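Monday, late morning

Back on the Nustoneck payroll scrape. Quick recap for whoever opens this after me: we're pulling county budget statements out of the Pirkden portal so we can see which months the wage transfers arrived and which months they didn't. The PDFs are a mess. Nustoneck posts its statements as scans, Morrison posts real text, and Stestamon posts a spreadsheet saved as a picture (why!).

Ran the full batch over the weekend -- 3,000 pages. The OCR got through it fine but the tables came out wobbly. Biggest headache is the brackets. Negative amounts are printed in brackets and the OCR keeps reading the left one as a 1, so a shortfall of 70 turns into a healthy 170. I fixed the rule and reran just the Nustoneck pages, and the February total now agrees with the printed one at the foot of the table. Morrison agreed from the start.

Stestamon still doesn't. I'm off by 40 on the health workers' line and I've gone through it twice. My guess is that casual staff got moved to the public works vote partway through the year and the old heading stayed in the table. There's a footnote that might say so but it's too blurry to read. I'm going to ask the county clerk's office for a clean copy and leave that line blank until then. Please don't fill it in from last year's file!

Other bits:

The date column is now "date released" and "date received," two separate things. The assembly debates mix them up all the time and so did I, for most of last week.

Loan repayments are NOT wages. I had them lumped in for Morrison, which made it look like the staff had a lovely spring. Taken out, old version kept in the archive folder.

Still to do: the overtime lines, and a decent chart for the public page -- the one up there now has 2 different greens and I can't tell them apart myself.

Stopping for lunch, then overtime.

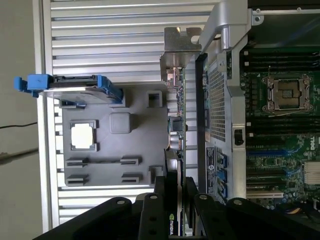
Open workstation, NVIDIA card between the gripper's middle and right plates.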